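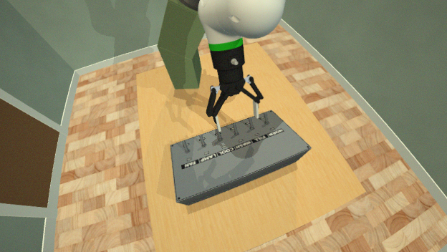
Kwan-ho Chow replied:
Yes, do the dry hop cold! I pitched my Liltora ale yeast, let it finish, then crashed before the hops went in, and the aroma was huge - all orange peel.

Ratard wrote:
Cold never gave me much. I tried it in December on a pale ale and it tasted like lawn. Two days warm, then keg it.

Chia-jung Ho wrote:
I'm with Kwan-ho, but 100 grams in a small batch is plenty. More than that and mine get scratchy in the throat. What hops are you using, Ratard?

Ratard wrote:
Pleritz pellets, the old bag from the freezer. OK, maybe that was the lawn.

Kwan-ho Chow replied:
Fresh bag, please, and try again! I've got another one going this weekend with a bit of wheat in it and I can't wait. Will post the recipe once I've typed up my mash notes.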